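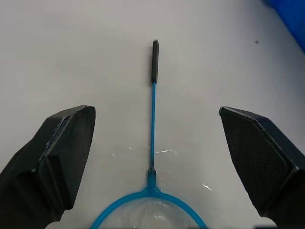

Figure 3. Wrist camera views from the fish-scooping task. The net starts on the table and has to be picked up before any scooping can begin.

3.2 Collecting the demonstrations

We wanted a task that a child could explain in one breath and that a robot would still find fiddly, and scooping toy fish out of a tub with a toy net fitted the bill nicely. Cadi Vaughan and Lourenço Ramalho did most of the driving, with me filling in on Thursday evenings (I was by far the slowest of the three, and my episodes are in the set all the same). We kept 836 episodes in the end. Another 62 were thrown out, mostly for dropped camera streams or a net that slid out of the fingers so early that there was nothing left worth learning from.

The handle is the awkward bit. It is thin and smooth, and if the fingers close on it even slightly off centre the hoop swings round as soon as it takes any weight — so we asked operators to fix a bad grasp straight away and keep recording.
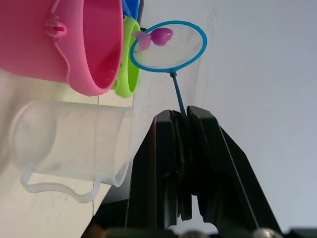 We left those corrections in on purpose. Our first policy, trained only on tidy runs, had never seen a crooked net and simply carried on waving it about, which was funny for an afternoon and then rather depressing. Once the messy episodes went in, it began to regrasp by itself in a fair share of trials (see Section 5).

Operators were free to pick any fish they liked and to come at it from any side. Vasanthi Liyanage argued for a fixed order, and she may well have been right, as the free choice makes the early part of each episode harder to predict. We moved the containers between sessions too, never following a set layout. Each episode carries a short written instruction naming the fish colour, typed in afterwards by whoever hadn't driven it.

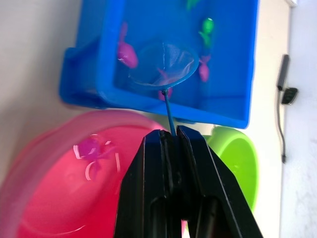

3.3 Labelling and clean-up

Abundio Cortés split every episode into seven phases, starting with the reach for the handle.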